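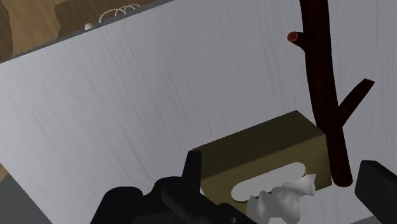
J'ai repris hier le tableau des achats pour l'an prochain, et il a fallu trancher. Le budget de l'atelier pour la robotique est de 13 000 euros, tout compris. Le devis de Pestetar pour un bras d'occasion avec sa pince à deux doigts prenait déjà presque tout, sans le support ni les câbles.

J'ai donc séparé les dépenses en deux. Avant avril, on ne commande pas de bras. On travaille en simulation, avec un poste de calcul correct et 25 licences chez Twal, à partager entre les groupes. Le poste vient de Herker, qui tient ses délais – je ne peux pas en dire autant du fournisseur précédent.

Côté simulation, les objets du quotidien suffisent largement pour commencer. La boîte de mouchoirs est un bon cas : il faut placer un doigt de chaque côté, et le mouchoir froissé qui dépasse de la fente complique le choix du point de prise. Avec la branche dressée juste derrière, il faut aussi réfléchir à l'approche. Tout cela se prépare sans rien acheter.

Ce que la simulation ne chiffre pas, c'est l'usure. Pour les doigts de rechange, j'ai mis 63 euros la paire, prix relevé chez Trorkska, et j'en prévois quatre. J'ajoute 40 euros de visserie et une ligne pour le transport, que j'avais oubliée la dernière fois.

Reste la question de la table. Celle de l'atelier est trop légère pour fixer un bras dessus, et le plateau bouge dès qu'on s'appuie. J'ai demandé un prix pour un piètement en acier, j'attends la réponse. Si c'est trop cher, on renforcera l'existant.

Je remettrai le tableau à jour quand j'aurai le devis du piètement.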